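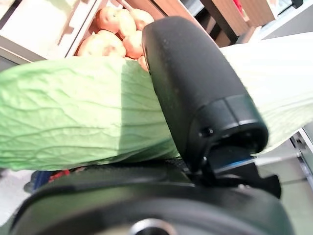
April, notebook for the gripper arm, shared workshop in Rimirier

Started at two in the afternoon, finished when the others wanted the bench back. The plan for today was only leaves. Potatoes are solved well enough for me and I do not want to spend more evenings on them.

State of the build before I began: arm as in the last entry, wrist camera on its bracket, black fingers, the Zoltix driver board for the gripper motor. The supply is the old one. I checked every screw on the finger with the small key, because last time one came loose during a run and I lost an hour looking for a fault in the code. Two of them took a quarter turn more. Please, if you use the arm, do this check also, and put the key back in the drawer.

Leaves first. A cabbage leaf is a bad object in many ways. It is thin at the border and thick at the rib, it bends under its own weight, and it does not have one place where it is correct to hold it. When the finger closes near the border, the leaf folds, and the motor current almost does not change. So the current threshold I used for potatoes says nothing. With a potato the current goes up like a wall. With a leaf it goes up like a very lazy hill, and at the end there is either a grip or a hole in the leaf.

I set the closing speed to 50 in the config (it was 900, from the potato tests) and this was the most useful change of the day. The value has no real unit, it is only what the board accepts. Under 50 the motor hums and stands still. I would like to go a bit over it and make the ramp longer, but the ramp setting is in the other file and I did not want to change two things at once.

Threshold for stopping: I tried 600 first. This was too high, the finger left a clear mark across the rib. Then I went down in steps until the leaf slipped when lifted, and then went one step up again. I wrote the final value on the tape on the board and also in the config file, so they should agree. If they do not agree, believe the tape.

Some things I noticed, not in order:

The outer leaves and the inner leaves need to be handled as different objects. The outer ones are stiff and can be held from the side. The inner ones are curved like a bowl, and when I push from the side they turn away. For these it is better to come from above with one finger inside the bowl. I did this by hand with the joystick, the script cannot do it yet.

Leaves become soft after some time on the bench. In the last runs I got better numbers than in the first ones and I was happy, but I think part of this is only the leaf getting softer and not my tuning. Next time I take a new leaf for each group of runs and keep the rest in a closed bag.

The wrist camera has a problem with light. With the sun from the window side, the pale part of the leaf becomes almost white in the picture, and the veins are gone. The dark finger is in the same view, so the automatic exposure tries to please both and fails with both. The segmentation then believes the leaf ends at the place where the white begins. I fixed the exposure to manual and it was better for the leaf but then I could see nothing in the shadow next to the finger. For the moment I accept this. A curtain would help more than code.

The leaf also hides a lot. When it is lifted to the height of the wrist, it covers much of what the camera should see under it, and the script had no idea where the table was. I added a rule that the arm must not go lower than the last good table height when the view is covered. It is an ugly rule but the arm did not hit the table after it.

Feludis (the small planner I wrote in winter) still chooses the grasp point at the center of the detected area. For a potato this is good. For a leaf the center is often the thick rib, and the rib is strong but round, so the finger slides off to one side. I changed it to prefer a point a little beside the rib. It is a dirty change, one constant with no explanation in the file. I must write the comment tomorrow or I will not understand it in May.

Rubber pads: the thin ones from Vuorinen are too smooth when there is water on the leaf. Without water they are fine. I have the rough ones ordered but they are thicker, so the closed position has to be measured again.

What is open:

- ramp setting, alone, with no other change
- new leaf per group of runs
- comment in Feludis for the rib constant
- measure closed position when the rough pads come
- ask if we may hang a curtain on the window side
- log the current together with the picture time, now they are in separate files and I match them by eye

The cable at the wrist is a little short when joint 5 turns fully to the left. It did not pull today, but I stopped the arm 2 times to look at it. Somebody with better soldering than mine could make it longer. The connector is the small four pin type, spare ones are in the box with the fuses.

Config is saved in the leaf folder, the potato config is not touched.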